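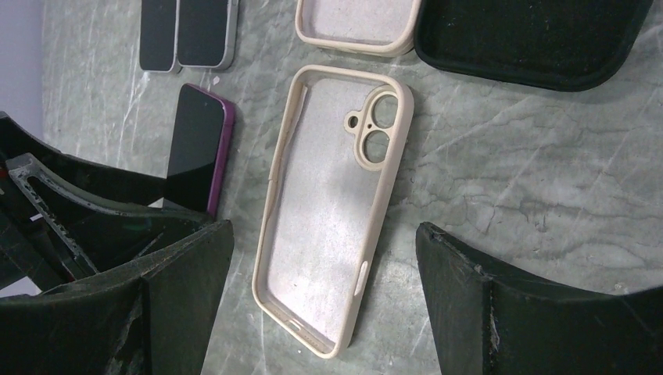 Kazue Katayama wanted to know, before I had my coat off, whether we were still calling it beige. The order sheet says sand, the box label says oat, and the old list from Galli says cream, and she has been writing whichever one she saw last. So let me settle it at the top of the page, where we can all find it again: it's beige. Beige on the shelf, beige in the book, beige on the little stickers. If Wollell want to call it oat on their invoices they are welcome to, and I'll pencil our word next to theirs.

July, mornings mostly, with the window open until the trucks start.

I have been meaning to write up the case sorting properly for a while, as the last entry on it was half a page and a coffee ring. We have 152 cases in the lot now, counting the ones that came back from the Platura display and the ones Pierina found behind the paper towels (thank you, Pierina, I had given up on those). They are all going through the same handling, new or returned, and I would rather we took our time over it than did it twice.

First, laying out. Open side up on the marbled surface, please. I know they look nicer the other way, and I know it's tempting to admire the backs, but everything we need to check is on the inside or along the rim. I like the green-gray for this work. The pale cases show up well against it, and you can look through a lens opening and see right away whether the edge of it is clean. The white board we used in the spring was hopeless, I kept losing the rims against it and then picking up the same case again.

Lining. The beige ones have that fine speckled interior, felt-like to look at, and it takes up lint from everywhere. I tried the roller on it, then the soft brush, then a strip of low-tack tape. The tape was best for hair and threads. The brush was best for dust, provided you brush toward the port end and don't go back and forth - going back and forth just moves it into the corners and there it stays. The roller I've put back in the drawer. It was all right on the flat part but it left a shiny track on a returned case that I didn't care for, and the track was still there after lunch.

Pierina Sala's note on this, copied from the back of an envelope so that it doesn't get thrown away: "Look at the lining with the lamp low and off to one side. From overhead they all look perfect." She's right, I went back over the first tray with the lamp down by my elbow and moved 6 of them from the good pile to the clean-again pile. A bit humbling, but better now than later.

Openings. The camera end first, both large lens openings and the small round hole in the tab beside them, and don't forget the pinhole. The pinhole is the one that fills up. A wooden toothpick is too fat for it. I have been using a bristle snipped off the old bottle brush, held in tweezers, and it does the job nicely, though I drop the bristle about as often as I use it. If anyone has a better idea I would be glad to hear it. Then down the right wall to the narrow slot, then the bottom, where there's the oblong port opening and the row of little speaker holes next to it. A dry brush for those. I did try a damp swab and it left fluff in the perforations, so that was twenty minutes of my life with the bristle.

Rims. Run a fingertip all the way around, slowly, corners included. You are feeling for burrs and for anything that catches. Kazue does this with her eyes shut and finds things I've missed, so I have started doing it too, and I think it does help, or at any rate it's restful. Pay attention to the inner edging strip on the left wall near the top. I want a note made whenever it stands away from the rim. I don't yet know how far is too far. I've been setting those cases in a separate tray with a slip of paper in each, and I would like us all to look at them together before I write anything to Wollell about it. My feeling is that some of it is simply how they're molded, and I'd be embarrassed to complain about a thing that is meant to be there.

Test fit. One of the bench phones into each case, bottom end first, then press along the long sides, then the top corners. It should go in without a fight. Take it out again by easing a top corner, never by pushing through the lens openings, which I have caught myself doing more than once when I was hurrying. 7 cases so far have been stiff enough that I wrote them down, and 2 of those loosened up after being fitted and taken out a few times, so I've passed them with a pencil mark on the sleeve. The rest are in the tray with the slips.

Fiston telephoned in the middle of all this about the sleeves. The new ones are a touch narrower than the old, which explains why I tore one yesterday and blamed my thumbs. They'll exchange the unopened packs. The opened pack we may as well use up on the slimmer cases, and I've put it on the left side of the shelf with a rubber band around it so it doesn't get mixed in.

Kazue asked whether the scuffed ones should be thrown out. Please don't, not yet. A scuff on the outside of the rim often comes up with a plain eraser (the white kind, the pink one leaves a blush that is very hard to explain to a customer). I did a small row of them that way yesterday evening with the radio on and enjoyed myself more than I probably should have. The ones that don't come up can go in the box for practice fits and for photographs from the good side.

Things still to do, in no order. New blade for the label cutter. Ask Galli whether their old list has the inside measurements, as ours has only the outside. Wash the marbled surface down, it's getting tacky near my end where the tape strips go. Find the second pair of tweezers, last seen with Pierina. And somebody please write the color on the top of the shelf boxes as well as the front, as I can't be the only one who pulls them all out to look.

Stopped at a quarter past four with the tray of slips on the window side, cloth over it. Please leave the cloth on, the dust from the road is something awful this month.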